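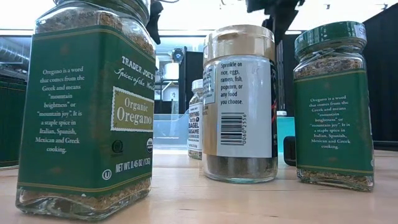

Quel est l'objet du projet ? Le projet Drivbridge demande aux étudiants de faire trier des contenants d'épicerie par deux bras robotisés travaillant sur un même établi.

Catégorie : Carnets d'atelier > Projets étudiants
Jan 6, 2026 — Khrystyna Bilyk
Temps de lecture : 2 min

1. Disposition de départ
Le groupe a retenu la configuration Zetville. Pots à couvercle vert sur l'assiette transparente, petites boîtes noires dans le plateau turquoise, chiffons à gauche. Le centre de l'établi doit rester dégagé avant chaque essai.

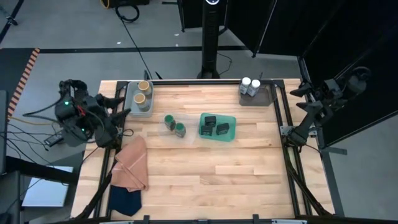 2. Saisie par le bras droit
Consigne de séance : 7 essais par binôme, sans reprise manuelle. La hauteur d'approche est fixée à 47 mm au-dessus du plan de travail — valeur à revoir avec l'équipe Yuan.

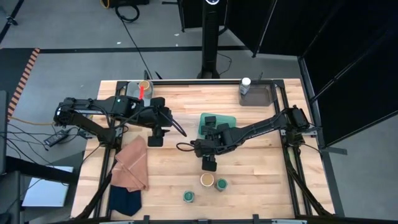 Pince droite au-dessus des petits contenants, bac gris à l'arrière gauche.

3. Lecture des étiquettes
Le texte du pot d'origan est identique sur les deux exemplaires ; le module de reconnaissance devra donc s'appuyer également sur la position.
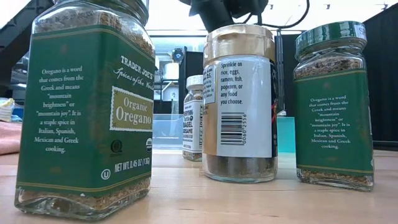 Pots d'origan et assaisonnements, vue rapprochée.

À faire : transmettre le relevé à Darcombe, préparer la revue de mars.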